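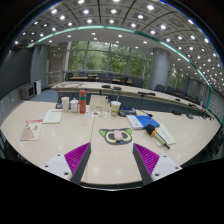 A mouse pad (in British use also a mouse mat) is a small sheet laid on a desk or table to give a computer mouse a better surface to run on. It is one of the few pieces of office equipment that people choose almost entirely for fun, and shaped pads have been popular for as long as there have been mice to put on them. Animal heads are a great favourite. A dark grey pad in the form of a cat's face, with pointed lime-green ears and two huge eyes to match, does the same job as a plain rectangle, and a pale pink mouse sits in the middle of it very happily.

Materials

Most soft pads have a cloth top bonded to a rubber or foam base. The cloth gives the hand a little resistance, which many people like for drawing and fine work, and the base grips the table. Hard pads are made of plastic, glass or metal — quicker under the hand, noisier, and much easier to wipe. Cork and leather are also used, mostly for pads sold as desk accessories. A typical soft pad is 3 mm thick, though 4 mm is common where extra cushioning is wanted.

Shaped pads

The outline is usually stamped from a printed sheet with a steel cutter. Ears, tails and paws are the hard part! A narrow point has less base beneath it and is the first place to curl, so designers tend to keep ears short and broad and put the detail into the print. The designer Lucero Giraldo drew 50 animal heads for the Ladia range, of which the owl and the cat stayed in production longest. The rival Kos pads had raised ears stitched on separately, a charming idea that made them awkward to stack.

Use on shared tables

On a meeting table a pad has a second use: it marks out a place for the mouse among the papers, folders and cups. It also carries the mouse clear of any join between table sections, where the pointer may jump.

Care

Cloth pads can be washed by hand in lukewarm water with a drop of washing-up liquid, rinsed well and dried flat. Radiators should be avoided, as heat can lift the cloth from the base.

Collecting

Collectors look for unusual outlines and clean, unfaded printing. Obed Nyarko's catalogue of shaped pads lists 621 designs, cats outnumbering every other animal, with frogs a surprising second.

See also: Wrist rest; Desk blotter; Trackball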